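3.2 Setting and materials

The study of table clearing was carried out over one working week in the demonstration kitchen at Prandasby, a room chosen for its even light and its plain furniture. Earlier work on domestic tidying has tended to treat the table as a neutral surface on which tasks happen to take place. Our position, following Arancibia, is that the surface and the things left on it should be considered together, as the order in which a person clears a table depends a good deal on what is lying next to what.

Items were drawn from a stock of 828 household objects held by the Triltari collection. The stock is sorted into food, vessels, packaging and cleaning goods, and each arrangement was required to include at least one item from the first three of these groups. Toy or model food was accepted in place of fresh produce, so that an arrangement could be left standing overnight without spoiling. Bowls were shallow enough for their contents to be judged from a seated position. Cups were placed upright and without saucers.

Arrangements were deliberately untidy. Objects were not lined up with the edge of the table, and small items were allowed to rest close to larger ones, as they do after a meal or a spell of food preparation. The arrangement shown in Figure 4 is typical of the set in this respect.

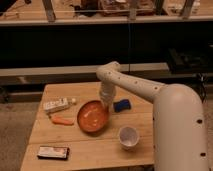 Figure 4. Table arrangement with an orange bowl, a white cup, a carrot-shaped item, a white package and a dark blue item resembling a sponge.

Participants were asked to say, before touching anything, which object they would deal with first and where it ought to go. They were given no list of categories and no time limit. Answers were written down in full by a second member of staff and later coded by Maëlle Hawthorne, using the scheme set out in Section 2. Where an answer covered more than one object ("the cup and whatever is near it"), it was entered under each object separately and marked as a joint answer.

Two matters of coding require comment. The first concerns bowls. A bowl holding scraps may be regarded as a vessel to be washed or as a holder of waste to be emptied, and participants moved between the two readings, sometimes within one sentence. We have kept both readings in the coding — a decision which raises the number of entries for bowls but avoids forcing a choice that the participants themselves did not make. The second concerns packaging. Boxes and packets were assigned to storage or to waste according to the words used by the participant, and were left uncoded where the wording was unclear.

Cleaning goods were treated differently from the other groups. A sponge or pad on a table is both a thing to be put away and a means of finishing the job, and in the pilot sessions held in April it was often left out of the spoken plan altogether. For the main study we therefore added a closing question, in which participants were asked whether any object should stay on the table until the end. Replies to this question are reported apart from the main results, in Section 4.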